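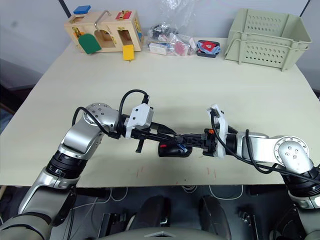 Abdelilah Saber objected, on reading the first draft, that a page title is seldom rewritten alone, and that a change in visits may owe as much to new headings as to the title itself. The objection was accepted, and the design set out in this section was altered to meet it.

4.2 Treatment of page titles

The study covered 876 pages on the public website of Jarnberg. Each page was placed at random in one of two groups. In the first group the title was rewritten to state the subject of the page in its opening words, while headings, body text and internal links were left unchanged. In the second group nothing was altered. Both groups were followed for 90 days, beginning in November. Pages which were moved or merged during that period were removed from the count, whichever group they belonged to.
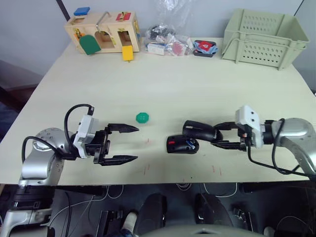 Search terms were taken from the site's own records and sorted by hand. The full list held 1866 terms, many of them differing only in spelling or word order. Zuleica Evangelista and Kyu-ri Kong sorted the list separately and then compared their results; where they disagreed, the term was marked as unclear and left out of the main comparison. Terms containing the name Jarnberg were also held apart, as a reader who types the name of an organisation is likely to choose its site whatever the title says.

Titles were written by five editors working from a single page of guidance. The guidance set no fixed length. It asked that the main subject come first, that no word be repeated, and that the name of the organisation be placed last or omitted.

Figure 3. Two robot arms at a cream-coloured table, the right gripper open. 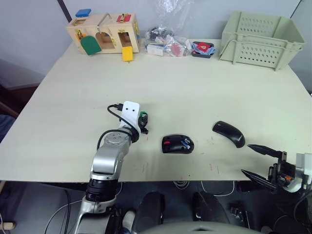 Were the editors told which search terms each page already attracted? They were not told until the period of study had ended, and the titles were written from the content of the page alone.

A further limit concerns the age of the pages. Older pages tend to have more links from other sites, and the random placement did not take account of this. The comparison was therefore repeated with the oldest pages left out, and both sets of results are given in Section 5.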